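Prenen Tabletop Manipulation Set: notice of gripper fault

Status: partly withdrawn
Maintained by: Ridwood
Contact: Divina Navarro

Summary

The Prenen set contains 599 recorded episodes of a single-arm robot placing small items of food on a dish. During review in June, a fault was found in the gripper's position reading. The reading drifted while the fingers were closing, so the log could report a firm grasp when the item had not been held. Users should read this notice before training on any part of the set.

Affected data

The fault is confined to episodes recorded at the Mahawong station. Of these, 285 carry gripper values that cannot be relied upon. Arm joint positions and camera streams were checked separately and are sound. The Bandar station used a different gripper controller and is not affected.

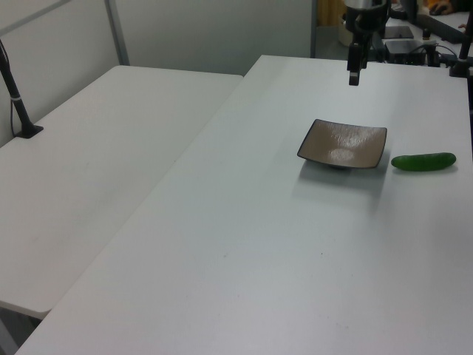 In 4 episodes the false reading also led the arm to press down on the tabletop with more force than permitted. The force limit stopped the arm in two of them, and the operator used the emergency stop in the others. There were no injuries. The controller has been replaced, and the limit is now tested before each session.

Use of the data

Affected episodes are marked "gripper_suspect" in the index. They may be used for work on vision alone. They must not be used to train or assess grasping. Version 2 of the index replaces all earlier copies.

Reports of further faults should be sent to the contact named at the top of this file, with the episode number and station.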